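Troser Tabletop Loom Kit: a review after 12 placemats

I bought the Troser loom kit at the spring craft market in Hernbridge, mostly because Fotini Tzavaras had one set up at her stall and let me have a go (dangerous woman!). I've been weaving on it most evenings ever since, and I'm awfully fond of it, with a few grumbles.

The kit goes together in an afternoon – two, if you stop for cake like I did. The pegs fit snugly, the heddle slides nicely, and there's enough cotton in the box for a first pair of placemats. The instructions are another matter. Step nine shows the warp going the wrong way around the back bar, and I had to undo the whole lot and start over.

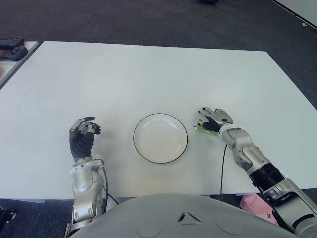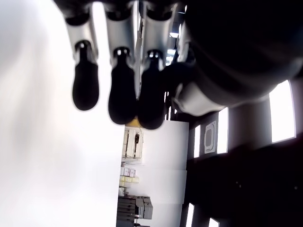
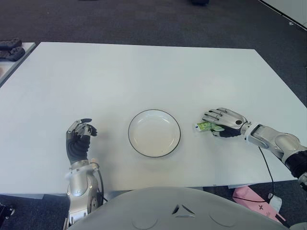 Plate with the thin dark rim, first and last photos.

Once it's warped, though, what a pleasure. The edges come out straight even when you're chatting, and it's light enough that I carried it to the Presorcombe maker fair in July and wove all day at our booth. My one real complaint is the shuttle, which is rough at the tips and snags finer yarn. I sanded mine and then bought a Robichaud one anyway – much smoother.

Would I buy it again? Yes, and I'd get the wider one, so I could make a proper table runner for my sister.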